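4.2 Promise tracking and the language of ministers

The second part of the study deals with how governing parties speak about promises they have not kept. Earlier work on this question has mostly relied on party platforms, which are written once and then left alone. Platforms tell us what a party wished to be held to at the start of a term. They tell us little about the wording used later, when a minister is asked in a public setting why a law has stalled or a budget line has disappeared. For this reason the present section draws on committee hearings and local press briefings from four districts: Irkik, Zinis, Fehr, and Futach.

In each district, 20 campaign promises were selected before any speech was read. A promise was included only if it named an action that the government had the legal power to take. General statements of hope, such as a wish for a fairer economy, were left out. The coding guide follows the one prepared by Aba Fiadzo for the pilot study, with one change. Fiadzo treated a delay and a partial delivery as the same outcome. In the current version they are recorded separately, as ministers in Zinis and Fehr defended the two in very different terms.

Some 200 passages of speech were matched to the selected promises. Two coders read every passage without knowing the speaker's party. They agreed on the main category in 94 percent of cases, and the remaining passages were settled by discussion. Most of the disagreement concerned answers in which a speaker moved from the promise itself to the conduct of the opposition. The guide calls this a transfer of blame, but the line between a transfer and an ordinary comparison of records is hard to draw when the answer is short.
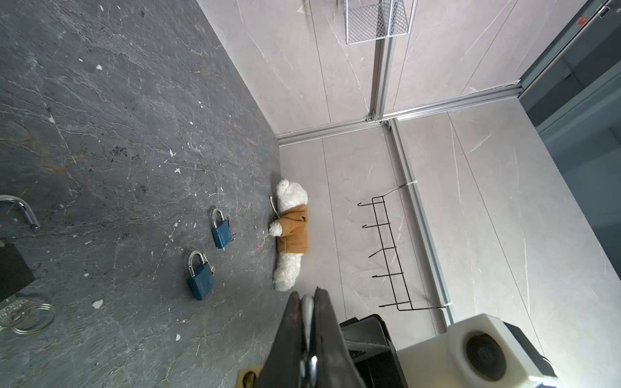

Figure 2. Plush bear in a tan-brown hooded jacket and two blue padlocks on a dark gray marble countertop.

The clearest pattern appears in the timing of answers. During the first half of a term, ministers in all four districts tended to repeat the promise in its original words and to give a date for action. In the second half the date was usually dropped, and the verb changed. A government that had said it "will end" a practice began to say that it was "committed to ending" it. In Irkik this shift took place within a single round of hearings on campaign finance, and the opposition members present did not remark on it.

Futach is a partial exception. The governing party there held its majority by a narrow margin and faced regular questions from its own members. Its ministers admitted failure more often and gave longer accounts of the reasons. Whether this reflects the pressure of a thin majority or a local habit of plain speech cannot be settled with the present material. The district also had fewer private briefings, so a larger share of its record comes from sworn testimony. Section 4.3 returns to this point and compares sworn and unsworn statements by the same speakers.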